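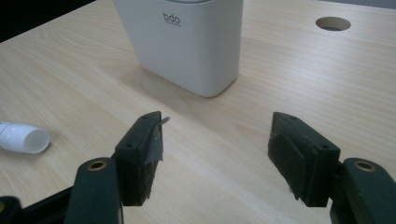 Wouldn't it be simpler to fix the time offset before touching the width estimator at all, came the comment under the last entry, given that both faults show up as the fingers closing at the wrong moment? Fair point, and I did it in that order.

Binitz > Notebooks > Harkent > Perception and replay

Tuesday

Carrying on with the replay problem. Summary of where it stood: Harkent converts hand-held recordings to arm trajectories, and on replay the close command comes late. On tall objects it mostly doesn't matter. On small round ones the arm has already started to lift by the time the fingers meet, and the object gets nudged and left behind.

1. Time offset

Pose comes from Mamo at 200 Hz. Gripper width comes from the video, so it is tied to image time, and the two were being joined on arrival time in the logger. The logger stamps a video sample when decode finishes. I had assumed decode was constant and that one fixed number would cover it. It is close to constant on the bench machine and noticeably less so on the laptop.

Switched the join to use the exposure timestamp from the video stream header. The header was being parsed already, and the field was dropped one function later when samples were packed for the queue. Carried it through the queue struct and removed the fixed number from the config. Old configs that still contain the key now raise an error on load. I'd rather have that than have it quietly ignored.

To check the offset I did the usual wrist flick: a few sharp rotations at the start of a recording, then cross-correlated the angular speed from Mamo with the mean optical flow over the upper part of the image. Before the change the best lag was 225 ms. After it, the peak sits at zero to within one video sample, on both machines. Ran it again with the logger under load (copying a large folder to the same disk) and the peak stayed put.

The lower part of the image must be left out of the flow. The fingers don't move relative to the lens when the wrist turns, so they pull the mean down and flatten the peak. I'd written the crop as a fixed row and it went wrong on recordings with the fingers open wide, where the arms sit lower and the tips further apart. It now uses the finger mask plus a margin.

2. Width estimator

With the offset gone, the late close was smaller but still there, so there was a second fault underneath as suspected.

The estimator segments the fingers, takes the inner edge of each, and reads width from the pixel distance between the two edges through a lookup table. On the current bench view the segmentation of the green blocks is good. Pale tabletop behind, dark green in front, hardly any confusion. The trouble is the dark gray tape. The color model was fitted on green only, so the tape on the inner faces gets a low score and falls in or out of the mask depending on exposure. When it falls out, the inner edge moves outward and the gap reads wider than it is. In the final stretch of a close that is enough to keep the estimate above the threshold for several samples.

The loose corner on the left finger causes the opposite error. When it is in the mask it sticks out to the right and the edge finder takes it as the finger, so the gap reads narrow.

Things tried, in order:

- Added tape pixels to the color model. Fixes the inner faces, makes the flap worse, and starts to pick up dark background past the edge of the table.
- Median of the edge column over a band of rows in place of the extreme column. Handles the flap well. Slightly biased when the finger tilts.
- Fit a line to the inner edge of each finger with outlier rejection, and measure between the lines at a fixed height above the fingertips' base. Best of the three. Costs a little more time but still well inside the budget for offline conversion.

Kept the line fit and the extended color model, and restricted the search to a region below the highest point the tips can reach. The restriction removes the dark background problem since that is all up at the corner and along the top.

Rebuilt the lookup table too. The old one was made by closing on gauge blocks with the old edge definition, so it had the same bias built in. Repeated the procedure with the same blocks, both opening and closing. There is a small difference between the two directions, which I think is play in the linkage. Left it alone for now and stored both curves so someone can use them later.

3. Objects between the fingers

Wanted to be sure an object in the gap doesn't get taken as part of a finger. A white container like the bdo one is easy, there is nothing in the color model near it. The round hole in the tabletop is darker inside, and I wondered about it when the gripper passes over. Moved the gripper so that the hole went slowly through the gap from one side to the other. The line fit held through the whole pass. The median version jumped twice, so that settles the choice between those two.

Dark objects are still a weakness. A black marker pen held across the gap joins both masks and the estimator reports fully closed. I've added a connectivity check: if left and right masks touch while the previous width was well open, the sample is marked invalid and filled in by interpolation afterward. More than five invalid samples in a row and the episode is flagged.

4. Reprocessing

Ran the full set through Harkent with the new join, new estimator and new table. 1134 episodes in, and Gekgate rejected 86. The earlier run rejected fewer, which bothered me until I sorted the list by reason. Most of the new rejections carry the invalid-width flag, which didn't exist before. The rest are tracking loss, same episodes as last time.

Looked through the flagged ones by hand. Mostly what the flag is meant to catch: dark sleeve in view, dark object in the gap. A small group are ones where the recording was stopped in the middle of a close, and those should be caught by a rule of their own. Wrote it up as a ticket on Gekgate and did not change the rule set today.

Also noticed that Gekgate reads the width threshold from its own config and Harkent reads it from another. They agreed only because the same number had been typed twice. Both now read it from the episode metadata.

5. Replay

Replayed a handful of small round object episodes on the arm at half speed, then at full speed. Close and lift come in the right order at both. One episode still missed. Plotted it and the commanded close is correct, the arm is simply off to one side by more than the finger opening allows. Looks like a pose problem, and the Mamo covariance is high through the approach. Separate issue.

At full speed the controller smooths the gripper command with its own filter, which adds a lag of its own. I'd like to know how much before anyone tunes anything on top of this. Log commanded and measured width at the controller rate next time, don't trust the numbers in the replay viewer, it resamples.

Still open

- Tilt: the line fit assumes both fingers stay in plane. Check against a hard squeeze on something stiff.
- Opening and closing curves, use them or drop them.
- Lookup table is per gripper. Harkent has no way to tell which gripper made a recording. Needs an ID in the header, and old recordings will need it filled in from the session sheets.
- Move the wrist flick check into the converter so every recording gets a lag figure without having to ask.
- Ticket for the interrupted closes.

Branch is pushed, not merged. The config error will stop anyone who pulls it with an old file, the fix is to delete the offset line.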